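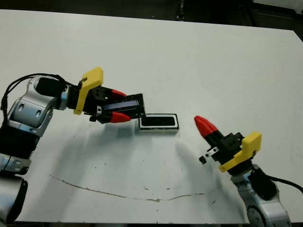
The question for this report was whether a two-armed tabletop robot can yet take over the small placement jobs that fill a shift at a packing bench or an evening of tidying at home. Putting one rectangular part into a tray only slightly larger than itself is a fair representative of these jobs. The same motion returns a battery to its charger, a lid to its box and a cutlery insert to its drawer. At the start of the insertion step the left gripper has the dark part between its two red fingertips, roughly level, directly over the left end of the tray. The right gripper is empty and stands off to the right. Most of the difficulty in the task is contained in the next few centimeters of travel.

1. Background

Work on household and shop-floor chores tends to report success on picking. Placing gets less attention, although a person doing the job spends more care on it. A part picked up slightly crooked is still picked up. A part put down slightly crooked sits on the rim and has to be done again. The course reading (Hoxha, chapter 4) separates free placement, where any spot on a surface will do, from constrained placement, where the target has walls. This report deals only with the second kind.

2. Method

The task was run under the Gikus control policy, trained on demonstrations recorded by teleoperation. The training set held 1009 demonstrations. A trial counted as a success if the part lay flat inside the tray with no rim contact at the end. Pushing the part down with the second arm was allowed. Lifting it out and starting over was not.

The tray was left unfixed on the table. Wilson Ríos, who supervised the project, suggested clamping it, and we decided against this. Objects in a kitchen are not clamped, and a result that depends on a fixture says little about homes.

3. Observations

Grasping was reliable. The failures fell into two groups. In the first, the part came down with one edge low, touched the rim and pushed the tray along the table. In the second, the part was released too early and stayed tilted. The free arm recovered some of the second group by pressing on the high corner – the first group was rarely recovered, as the policy kept aiming at the old tray position.

Speed was also a limit. A person does the placement in one motion, while the robot paused above the tray before each descent.

4. Discussion

For a shop floor such as the Koltgate line, where trays arrive in a fixed position, the present system could be made useful with a simple locating stop. For the home we would not claim this. The remaining work is contact sensing at the fingertips and a second look at the tray after any contact. Both are planned for July.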